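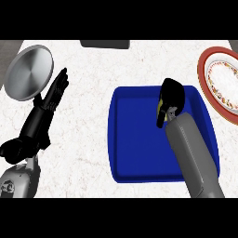 FOR IMMEDIATE RELEASE
28 July 2018

**Nitar Opens Shared Kitchen in Cetdale, Fifteen Food Businesses Already Signed Up**

CETDALE -- Nitar, the small-business food group, has opened its first shared commercial kitchen on the old Kocabaş bakery site. Doors open now. 15 local food makers have signed on for the first season, from a pickle brand to two soup stands.

The kitchen covers 4,000 square feet. Four cooking stations, a cold room, dry storage, loading door on the Wokine Street side. Members book by the hour, day or night. No long lease, no deposit on equipment.

"People here were cooking out of church basements and driving an hour for a licensed kitchen," said Serpil Karaca, director of Nitar. "They asked us for a place in town. We got the keys in February and started knocking down walls the same week."

Money for the build came partly from a community share offer -- 1,272 residents bought in. Shareholders get one vote each at the yearly meeting, no matter how many shares they hold.

Ataberk Canpolat, kitchen manager, will run the bookings and the food safety classes. Classes are open to non-members too, space permiting. "Mornings are going fast," Canpolat said. "Late evening is wide open if you can stand it."

Still to come: a second walk-in cooler, bike racks, and a Saturday-style market out front once the permit clears. The old bakery sign stays up.

**Open house:** tours all afternoon, samples from members, up to 150 guests at a time. Free. Park behind the building, not on Wokine Street please.

**Membership:** forms at the front desk or by mail. Applicants need a currrent food handler card and proof of insurance.

Media contact: Serpil Karaca, Nitar, Cetdale. Interviews and kitchen visits by request.

###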